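**Engraved glass pair as an anniversary gift – how long to leave for the order?**

posted by eder_lane, 1st March

I want to order a pair of engraved wine glasses from Damari for my parents' anniversary in June. The listing says the names and wedding date can go on either the bowl or the foot. I have two things I can't work out from the page.

First, does engraving on the foot hold up in a dishwasher? My parents will put them in there whatever I tell them. Second, the preview tool only shows one font. My mother's name has an accent in it and the preview leaves it off. I don't want to pay for two glasses and get her name spelled wrong.

I emailed the shop and got an automatic reply with an order form attached.
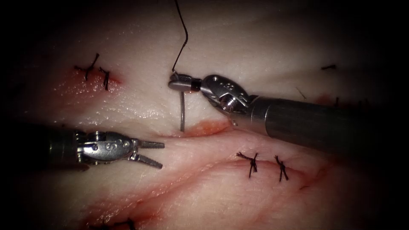 The other option is Clerkisness, which does a similar pair in a gift box, but shipping to Werthorpe adds a lot and they don't take returns on anything personalized. Has anyone ordered from either one?

---

**clayandribbon**

I've bought from Damari twice. The accent is fine if you write it in the order notes. The preview drops accents on every font, but they send a proof by email before they engrave, and you have to approve it. If the proof is wrong, reply to that email and don't open a new message, or it goes to the back of the line.

I had the foot engraved on mine. It's cut into the glass, so there's no color to wash off. Mine go on the top rack and still look the same after two years. The box is plain white cardboard – you may want to buy a nicer one.

For June I would order by the end of April. My first order took three weeks and the second took five.

---

**popsgarage**

Never used Damari. Clerkisness was OK, but the box came dented. Get a photo frame instead, they don't break as easily.

---

**mugshelf**

Agree with the first reply about the proof. Check the date on it too. Mine had the day and month swapped, and I only noticed on the second look. They fixed it at no charge.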